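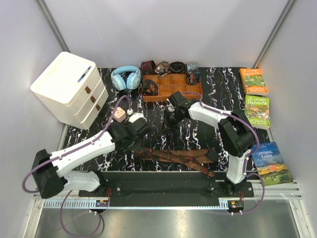 Two white arms, six ties and one tray.

Sep 17, 2019

I joined the evening robotics class in Kulden with no plan to write about it. Then Silvia Hubáček, who teaches us, asked everyone to keep some kind of diary, so I use my old blog for it.

Our project this term has the name Kulladico. The idea is simple to say: a drawer at home is full of small things, and two arms should learn to put them in order. We drive the arms by hand first, and every complete try is saved as one episode. My group has 647 of them now. We need 1,343 before October, so you can imagine how our evenings look.

Ties are my part. I thought that a rolled tie would be easy, but it is soft, and when you press too much the roll becomes flat and starts to open. Brock Lachance, my partner, is more patient than me. He comes to the roll very slowly and closes the gripper only at the last centimeter. I always want to close too early.
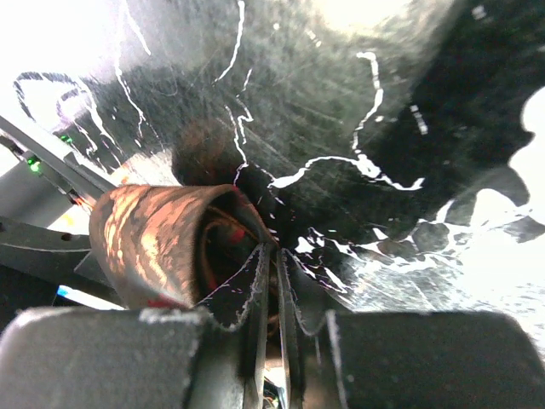

Fingers nearly closed, seen from the gripper.

Looking at the wrist pictures is a good lesson. From my chair I judge the distance badly, and from the wrist everything is big and full of reflections. Silvia says we should check this view after each tenth episode and write down what we see. I did it for 129 episodes and then I became lazy – I must start again.

The left arm is also a little slower than the right one. We changed the speed value to 200 for both, and it helped a bit, but Brock still prefers the right side. We argued over this for half of the break.

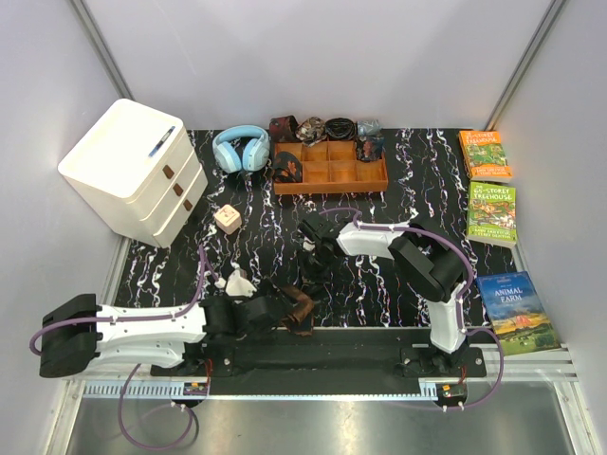 The table with the headphones, the tray and the treehouse books.

Next we will try the leather strap. It has no fixed shape, so I don't know yet where is the best place to hold it. The other group, Runden, is working with books and they complain that a cover slides away from the fingers. I would change with them for one evening, if they agree.

I still have to rename my files from the last session. If someone has a good system for this, please write it in the comments.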